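Writing for Local Newspapers, Unit 3
Handout: The Obituary
Instructor: Simone Leite

Read this before the workshop and bring it with you. Your draft is due at the end of March.

Death notice and obituary

These two words get mixed up, and at many papers the line between them has faded. For this course we keep them apart. A death notice is short, usually paid for by the line, and gives the name, age, date of death and service details. An obituary tells the life. It may be written by the family, by a funeral home from a form the family filled in, or by a reporter. You will be writing the third kind, but most of what you read in a small-town paper is the first or second, and you should know how each one sounds.

The opening sentence

The first sentence carries the full name, the age, the town and the date of death. Put a nickname in parentheses or quotation marks after the first name if people in town used it. If she was known to everyone by a married name and is returning to a maiden name in the text, give both at first mention. A reader scanning the page is looking for a name they know, and you should not make them wait for it.

Use "died" unless the family has asked for something else. "Passed away" is acceptable in family-written copy and we leave it alone when we edit. Do not write "went to be with the Lord" in a staff obituary, but do not strike it from a paid one.

Cause of death is included if the family gives it. Ask once, plainly. If they decline, move on to the next question.

Order of the material

The usual order is birth and parents, schooling, military service, marriage, work, memberships, interests, survivors, those who died before, services, memorial gifts. It is a safe order, and for a paid notice you should keep to it. In a staff obituary you may move one thing up. Pick the thing people in town would mention first.

Compare these two openings from last year's class, both for the same practice subject.

"Harold was born in Haslinger, the second son of a feed dealer, and graduated from Haslinger High School."

"For 30 years Harold ran the repair counter at Bomance, and most of the radios, mixers and computers in Haslinger passed across it at some point."

The second is the better lead. The birth and the feed dealer can go in the next paragraph and lose nothing.

Interviewing the family

Call in the late morning if you can. Say who you are, which paper you are with and how long the call will take. Offer to call back. Often the person who answers is not the person you need, and a niece or a son-in-law has been given the job of dealing with calls.

Useful questions:

What did a normal day look like for him?
What did she keep on the kitchen table, or in the car?
Who outside the family should I talk to?
What did he complain about?
How did she spell that?

The last one matters more than the rest. Spell every name back, letter by letter, including the common ones. There are four ways to spell Catherine on the mailing list for this course.

Avoid asking for "a favorite memory." People freeze, and then they give you something they think sounds right for a newspaper.

Describing a working life

Students tend to copy job titles off a form. "Senior technician, Solteck" tells the reader very little. Find out what the person did with their hands or their time, who they worked beside, and what changed over the years they were there. Our practice subject started at Solteck testing circuit boards, moved to Bomance when the plant cut its second shift, and stayed there until he retired. A former coworker gave the class the best detail in the file: he kept the screws from each job in a muffin tin, one cup per customer.

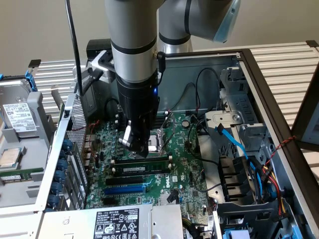 One detail like the muffin tin is enough for the work section. If you have three, choose. The others may find a place further down, or they may stay in your notebook.

Check dates of employment with a second source where you can. Families are often off by a few years. If the employer has closed, as Solteck has, try the library's city directories or a retirees' group.

Survivors

List in this order: spouse, children, grandchildren, parents, siblings. Put spouses of children in parentheses after the child's name. Long-time partners are listed where a spouse would be. Ask about stepchildren directly and use the word the family uses. Pets may be named in paid copy.

Before you file

Subtract the birth date from the death date yourself. Our practice subject was 83, and 2 drafts last year had him a year older.

Confirm the death with the funeral home by phone, every time, even when you know the caller.

Read the service details aloud: place, street, time, and whether it is a.m. or p.m.

Assignment

Write a staff obituary of the practice subject from the Reltiris file. The folder holds the family form, the coworker interview and two clippings. One of the clippings disagrees with the form. Note in the margin how you settled it and whom you would have called.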